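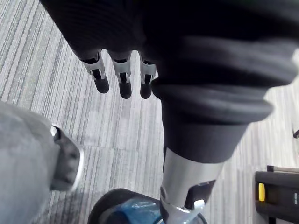 4. Loading a film for its first screening

These steps apply to the Truretti cinema player, with the projector already warmed up and the hall speakers switched on.

1. Plug the drive into the left-hand port and wait for the green light.

2. On the main menu, choose Library, then Add Title. A feature takes up to 80 minutes to copy. Trailers are copied separately.

3. Enter the licence key supplied by the distributor. Keys are not case-sensitive, but the hyphens must be typed.

4. Open the title and check the picture shape. Choose Scope or Flat to match the label on the drive case.

5. Set the hall volume to 29 and play the first reel as far as the opening titles. Adjust up or down from there.

6. Press Save to Programme.

Note: The player holds up to 100 titles, counting trailers. If the library is full, delete an expired title before starting step 2.

Note: Keys for January bookings may be loaded early - the title stays greyed out until the key opens.

Caution: Do not remove the drive while the light is flashing. A part-copied film will show in the library but will stop partway through.

If the colours look washed out, see section 6, Lamp and Colour. Halls using the older Grenstead sound rack should also read section 9 before changing the volume.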